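4. Handling of washed clothing between drying and storage

4.1 Material and coding

The diary study covered 31 households in Gulinmont and Mamness, of which 30 returned a complete record. Each household logged every load of washing over two weeks in March, noting the time at which the load left the dryer or line, where it was set down, and the time at which the last item was put away. The interval between the first and last of these entries is called the holding interval below. Loads made up only of bedding were left out, as were loads taken to a commercial laundry.

Items were assigned to one of three states at each entry. "Loose" covers anything set down without an attempt at shaping it. "Laid out" covers items spread flat or nearly flat but not yet folded. "Folded" covers items with at least one deliberate fold, whatever the quality of the result. Mixed states within one load were common, and in such cases each item was coded separately (Figure 2).
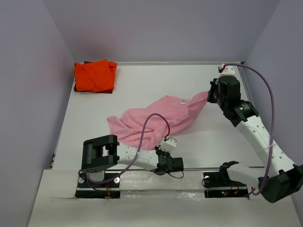 Figure 2. Mixed states on one surface: loosely bunched light pink shirt at center, folded orange cloth at the far left corner.

The coding does not separate items by fiber. Care labels were recorded in the Gulinmont diaries only, and the labels of older garments were often faded past reading. Where fiber content matters for the argument, the Gulinmont subset is used alone and marked as such.

4.2 Order of folding

In most diaries the flat, rectangular items were dealt with first. Towels, napkins, and pillowcases left the pile early, and shirts stayed in it. This agrees with the order described in the Halliday housework manual, which advises starting with "whatever has four corners" and leaving sleeved garments until the surface has been cleared. Few households reported having read any such advice. The order seems to follow from the way a pile is searched: a towel can be identified and pulled out by any edge, while a shirt has to be turned until the neck or a hem is found.

Shirts therefore carried the longest holding intervals of any category, and the difference remained when loads were matched by size. Small shirts did not move faster than large ones. Turning a garment right side out was logged as a separate step in some diaries and passed over in others, so no estimate is given for it.

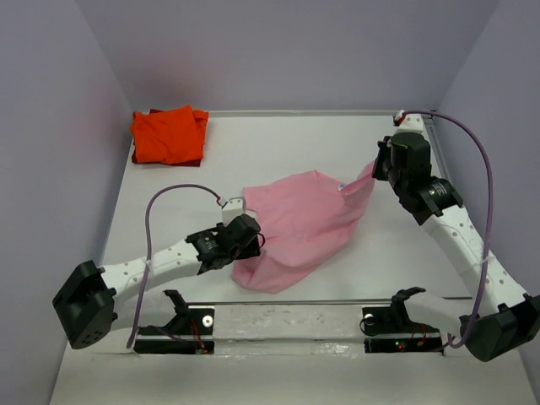
One respondent objected to the whole notion of a holding interval, writing that a shirt on a chair is already put away as far as she is concerned, and that the diary form made her household look slower than it is. The objection has some force. Several diaries show garments taken from the unfolded pile and worn without ever reaching a drawer. These items were coded as stored at the moment of wearing, a rule that shortens the interval for daily clothing and has no effect on linen.

4.3 Starting position

Diary entries on shirts mention the neckline more than any other part. Respondents described finding the collar, laying it away from the body, and smoothing toward the hem. A smaller group worked from the hem upward, and these respondents more often reported having to repeat the last fold. Neither group reported using a folding board. The Nasow survey of shared laundry rooms found the same two habits, although its form did not ask about repeated folds.

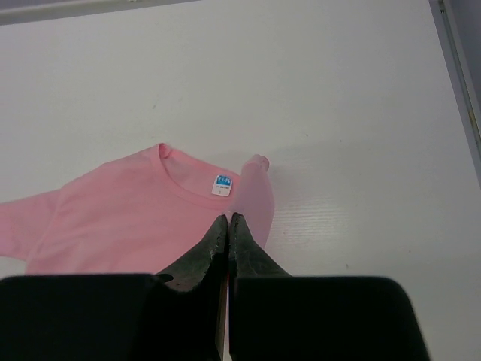
Surface height was recorded but is hard to interpret. Beds were the most frequent surface in Mamness and kitchen tables in Gulinmont, and the two differ in firmness as well as in height. Soft surfaces allow a garment to sink and shift when pressed, and several respondents mentioned this as a nuisance with thin knits. Apartment size is a further confounder that the present sample cannot remove.

Interruptions were logged by a mark in the margin. A marked load was usually finished on the same day, but its shirts were more likely to be refolded at storage. Refolding was not counted as a new handling event unless the item had been moved to another room in the meantime.

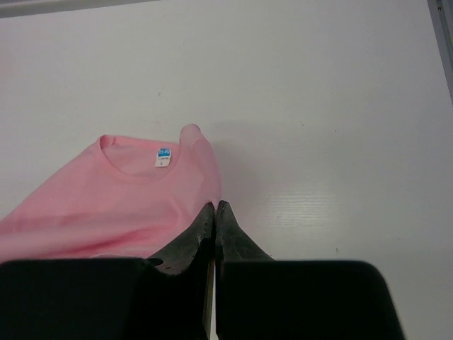

4.4 Limits of the diary method

Self-reported times tend toward the quarter hour, and short intervals are the most affected. The forms were revised once, on February 16, 2019, before distribution, to add the "laid out" state; entries from the earlier pilot do not distinguish it from "loose" and are not pooled with the main set. Households with an irregular washing schedule are also underrepresented, as the recruiting notice asked for at least one load per week.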